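Robot Learning, handout for week 5: where the examples come from

Right, last week we talked about copying behaviour from demonstrations and I waved my hands a lot about "the data". This week I want to stay on the data for the whole session, as it's where most of your project marks will be won or lost (I mean this kindly!).

A demonstration, for us, is a list of pairs: what the robot could see and feel at each step, and what the person driving it told it to do next. One run at picking up a cube gives you one demonstration. The pairs inside it all look very much alike, so please don't tell me you have a huge dataset when you have 14 runs chopped up finely. Count runs.

We start in the simulator. You'll drive the arm yourselves with the keyboard or the hand controller, and I'd go for the controller if there's one free - the keyboard gives you jerky, one-direction-at-a-time motion and the learner will copy that faithfully. Shahram Shirazi's group last year had a policy that moved like a typewriter, and it took us ages to work out that it was doing exactly what it had been shown. 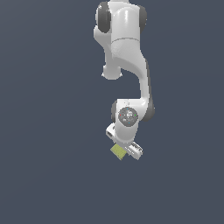
Now, what to vary. Start position of the cube, obviously, and how it's turned. Less obviously, the starting pose of the arm. If every run begins from the same tidy home position, the policy has never seen anything else, and one small drift in the first second leaves it somewhere it knows nothing about. This is the compounding error business from the April lectures, so have another look at those notes if it's gone fuzzy.

Keep some recoveries too! If you fumble the approach, back off, line up again and finish the job, that's a lovely run and I want it in the set. What I don't want is five seconds of you hovering while you scratch your nose. Trim those.

Failed runs go in a separate folder with a line saying what went wrong. Vasanthi Chettiar will show you the labelling sheet in the lab.

For the exercise, each pair collects 76 runs, trains on the lot, then trains again on half and compares. Use the same 3 random seeds for both. The shared Birkdale set has 2000 runs in it if you're curious what more data buys you, but do your own first.

Upload by Sun 26 May, one archive per pair, with both your names in the notes file.

Reading: chapter on imitation in the course pack, skip the proofs.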